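Clurus support desk
Ticket 496 – Arm stops short of the object after wrist camera was refitted
Opened by: Nesrin Tokgöz
Site: Clamska, bench cell 2
Status: waiting for customer
Opened: Jul 5, 2021

Problem

We have a two-arm cell on a white table. The task is simple sorting: small coloured blocks go into a basket. After we changed the cable of the wrist camera on one arm, the gripper closes too early. It happens mostly when the object stands far from the basket. The error is always to the same side, so I do not think it is noise.

The controller gives no fault. In the log I only find "target reached", which is true for the controller but not true for the block.

What I did until now

1. Restarted the controller and both arms, two times. No change.
2. Homed the arms again. The joint values after homing are the same as in the sheet from December, so the arm itself seems healthy to me.
3. Checked the four screws of the camera bracket. One was not fully tight. I tightened it and repeated the run. The error became smaller but did not go away.
4. Cleaned the lens with a dry cloth.
5. Changed the speed from 100 to 30 percent. The gripper stops at the same wrong place, only slower.
6. Loaded the old calibration file again. With the old file the error is bigger, and I went back to the present one.

The camera had more than 2,000 cycles before the cable was changed and we never had this problem in that time. The new cable is from Breten, the same type as before but longer. I had to turn the camera a little in its bracket to lead the cable out, and I am afraid that this is the cause. But then I would expect the calibration to correct it, and I did run the calibration.

I attach one view from the wrist and one from the fixed camera. The cube is in the basket in both.

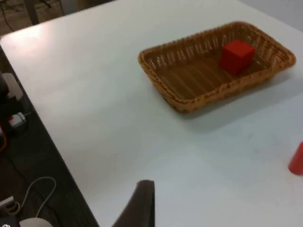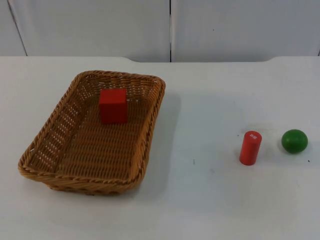
Cillian Gallagher
Thank you for the clear list, Nesrin. I agree that the arm is fine. Please look at which calibration you ran. The menu has two, and the short one only corrects the position of the camera. It keeps the old angle. If the camera was turned in the bracket, even slightly, you need the full one with the board. Could you also send me the line that starts with "cam_to_tool" from the present file?

Nesrin Tokgöz
It was the short one. I did not know there was a difference, the name in the menu is almost the same. The line "cam_to_tool" has the same three angles as in the December file, to the last digit. So you are right, the angle was not touched.

I have a calibration board, but it is the one from the Phelan cell and the squares are bigger. Can I use it, or must I order another?

Cillian Gallagher
You can use it. Measure one square with a caliper and enter the real size before you start, otherwise the result will be wrong by the same factor. Lay the board flat on the table and take the basket and all blocks away first. Keep the exposure fixed at 1,000 for all positions. Before any of this, fix the cable to the forearm with a bit of slack at the wrist – a tight cable can pull the camera round again when the last joint turns.

Nesrin Tokgöz
Understood. The cable is now tied at two points and I have moved the wrist joint through its full range by hand, it does not pull. I will borrow the board when the Phelan cell is finished with its batch and do the full calibration then. Please keep the ticket open. I will write the new angles here, together with the result of a run at normal speed.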